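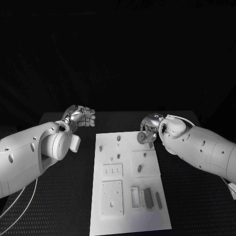 Lurnum to release restored version of "Paquette" in cinemas this November

Cinema release to be followed by home viewing edition; booking for exhibitors now open

Lurnum, the independent film distributor, has confirmed that the restored version of the period drama "Paquette" will open in cinemas in November. The restoration was carried out by the post-production company Plutus from the original camera negative and the surviving magnetic sound masters. It will be supplied to cinemas as a digital package and, at a small number of suitably equipped sites, as a 70 mm print.

The first public screening will take place at the Prodham, the single-screen cinema where the distributor holds most of its opening nights. The Prodham screening will use the 70 mm print and will begin at 7.30 pm. General release will follow later in the month.

About the film

"Paquette" follows a theatre dresser who is asked to stand in for a leading actress during a long provincial tour, and who continues to do so after the actress has returned. It was shot on large-format stock, mostly on standing sets, with a short period of location work for the railway and harbour sequences. The title role was its lead performer's first major screen part and remains the one for which she is best known.

The film was released in two versions. The longer one was shown only during the opening engagements, with an overture and an interval. A shorter version, with the interval removed and several scenes in the second half reduced, then went into general circulation and became the source for all later television and home video copies. The restoration returns to the longer version. The overture, interval card and exit music have been reinstated in their original positions.

Source materials

The original camera negative was found to be complete for the shorter version. The material removed from the longer version had been stored separately, in unlabelled cans, under the working title of another production. It was identified by comparing edge codes with the editor's continuity sheets.

Most of the removed material survives as negative. Two passages do not: part of the dressing-room argument, and the closing portion of the harbour sequence. For these, Plutus used a colour separation positive made at the time of the first release. The separation positive is one generation further from the camera and shows a slight loss of fine detail. No attempt has been made to sharpen these passages to match the rest, and grain has been left at its natural level.

The negative had been heavily used for printing. Damage included torn perforations, cement splices that had begun to lift, and a continuous vertical scratch across most of the third reel. Colour fading was moderate overall and severe in the yellow layer of the interior scenes.

Scanning and picture work

All reels were cleaned and repaired by hand before scanning. Splices that could not safely pass through the scanner gate were remade. Scanning was carried out with a wet gate, which reduces the visibility of fine scratches on the base side of the film.

The finished picture contains 1411 shots. Each was graded individually and then reviewed in sequence with the shots on either side of it. Manual picture repair took over 1000 hours and was concentrated on the following types of fault:

Vertical scratches passing through faces or other areas of fine texture
Frame jumps at splice points
Dirt printed into the separation positive
Flicker and colour breathing in the faded interior reels
Warping at the head and tail of reels

Automatic dirt removal was used at a low setting and every result was checked by an operator. Where the software had removed genuine picture detail, such as rain, sequins or sparks from the locomotive, the original frames were put back.

Grading reference was taken from a release print held in cold storage. The print has faded, although less than the negative, and was used as a guide to density and contrast only. Colour decisions were based on surviving costume swatches, the cinematographer's written timing notes, and a short roll of test footage printed on a more stable stock. The night interiors are noticeably darker than in previous home video editions, in line with the timing notes.

Sound

The film was originally presented with six-track magnetic sound. The tracks were carried on the release prints themselves, and none of the prints examined could be played from beginning to end. The restoration uses the studio's magnetic masters, which survive for all reels except the overture. The overture has been taken from a separate music recording made for the same production.

The masters were baked to stabilise the binder, transferred once at the correct speed, and then transferred a second time as a safety copy. Work on the transfer was limited to the removal of clicks, dropouts and mains hum, and the correction of level differences between reels. Dialogue panning, a feature of the original mix in which voices follow the performers across the screen, has been kept. This is most noticeable in the rehearsal scenes and should not be reported as a fault.

The channel layout of the original mix used five speakers behind the screen and one surround channel. Cinemas with only three screen speakers will receive a fold-down prepared by Plutus. Exhibitors should select the correct package when booking, as the two cannot be exchanged at the server.

Presentation formats

The restored version will be offered in the following forms:

Digital package, full screen speaker layout, with overture and interval
Digital package, reduced screen speaker layout, with overture and interval
70 mm print, with digital sound on a separate synchronised player
Digital package with descriptive subtitles, in either speaker layout
Audio description track, supplied with all digital packages

The overture should be played with the house lights lowered to half and the tabs closed where these are fitted. There is no picture during the overture. The interval card remains on screen for a fixed period and is followed by black. Cinemas wishing to extend the interval should pause playback during the black section and resume from the cue at the start of the entr'acte. Masking should be set to the full width of the large-format image. The picture must not be cropped to fit a narrower screen; where the masking cannot be adjusted, the image should be shown with unused screen area at the top and bottom.

Print bookings are subject to a technical inspection of the projection equipment. Sites must have two projectors capable of reel changeover, or a platter approved by the distributor, and must be able to show that the gate and rollers have been serviced within the past year. The print may not be cut or spliced for any reason. Leaders and tails must be returned attached to the reels they arrived with.

Home viewing edition

A home viewing edition will follow the cinema release. It will contain the longer version of the film, together with the shorter version assembled from the same scans. The shorter version has not previously been available in a restored form.

Additional material on the home viewing edition will include the lead performer's silent costume and make-up tests, an unused screen test for the role of the touring manager, the original theatrical trailer, and a comparison of selected shots before and after picture repair. A booklet will reproduce extracts from the continuity sheets and the timing notes. A date and price will be announced separately.

Publicity materials

The original release campaign was built almost entirely around portraits of the lead performer. The new poster is based on one of these, a study in the grey travelling costume from the opening scene, rescanned from the photographer's transparency. The lettering follows that of the opening titles. Portraits, production stills, the poster and a new trailer are available to accredited press on request. Stills may be cropped for layout but may not be recoloured. Black and white portraits were issued in that form by the studio and should be reproduced as supplied.

Press screenings will be held at the Prodham ahead of the opening and will use the digital package. Places are limited and will be allocated in order of request. Reviews are embargoed until midnight on the night before the first public screening.

Notes to editors

The title of the film should be given as "Paquette", without an article. Some earlier listings carry a subtitle, which was added for the shorter version and does not appear on the restored titles.

The correct credit for the restoration is: "Restored by Plutus from the original negative. Distributed by Lurnum."

Lurnum distributes repertory and restored titles to cinemas, film societies and festivals. Plutus provides scanning, grading, picture repair and sound transfer for film owners and archives.

Exhibitor bookings, print inspection requests and press accreditation are handled by the Lurnum press and bookings desk.

ENDS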